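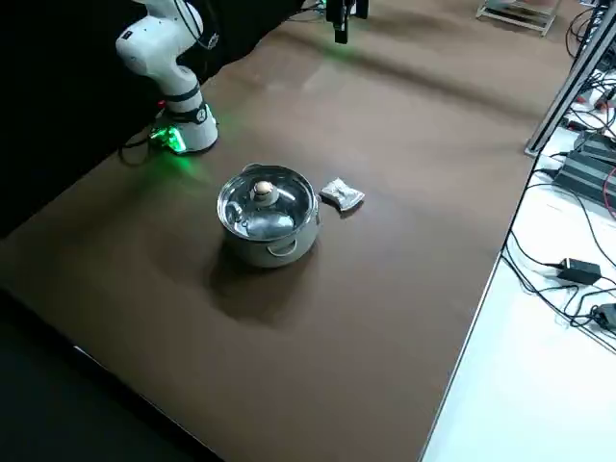 Students on the first-year history course at Vusby will spend three weeks this June arguing over a river that changed hands more times than most of them can count. The course team has finished work on The Murko Crossing, a classroom role-play set in a frontier trading town on the eve of a rising, and the first full run has places for 60 students.

It's a lovely piece of design. Everyone gets a part on the opening morning: ferry owners, salt merchants, hill farmers, envoys from the governor, and the Gazi, the border fighters who were promised land for their service and are still waiting for it. Each part comes with a private sheet of aims, a short life story and a bundle of sources to read before anyone is allowed to speak in council. After that the students run things themselves, and the tutors sit at the back and pass notes.

The sources are what make it so good. There are more than enough to get lost in: toll registers, petitions, a sermon, two rival accounts of the same flood, and a long complaint about the price of rope that turns out to matter a great deal in the second week. The full reader comes to 600 pages, though no student has to tackle all of it. Each group gets its own selection and has to bargain, borrow or bluff to find out what the others have been reading.

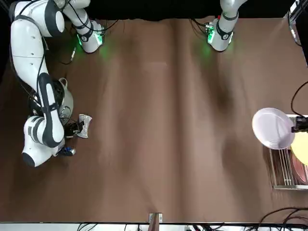 A smaller trial last term, with 30 students, led to some big changes. The council used to open with a vote on the new tolls, and the merchants won it every time before the farmers had found their feet. Now the farmers speak first, and the vote can't be called until every group has put a document before the council and answered questions on it. The Gazi have been given more to do as well. In the trial they had plenty of grievances and very little power, so they now hold the keys to the winter grain store (expect trouble by the end of week one!).

The ending is open. The town may join the rising, make terms with the governor or split in two, and the final sessions are given over to comparing what the students chose with what the surviving records say. In the trial the class reached a treaty nobody on the course team had thought of, with shared ferry rights and a yearly market on the far bank, and the debate afterwards ran well past the end of the session.

Marks come from written work as well as from the council table. Every student writes two speeches and a petition in character, then a longer essay out of character on how one of the sources was made and who it was meant to persuade. Quieter students needn't worry: a well-argued letter read out by the clerk counts for just as much as a speech.

Reading packs will go up on Vita, the course's online noticeboard, a fortnight before the first council, along with a map of the valley and a guide to the money, weights and measures of the period. Parts are handed out by lot, but swaps are allowed until noon on the first day if both students agree.

Second-years who took part in the trial can apply to come back as clerks, keeping the minutes and ruling on points of order. Names should reach the history office by the end of May.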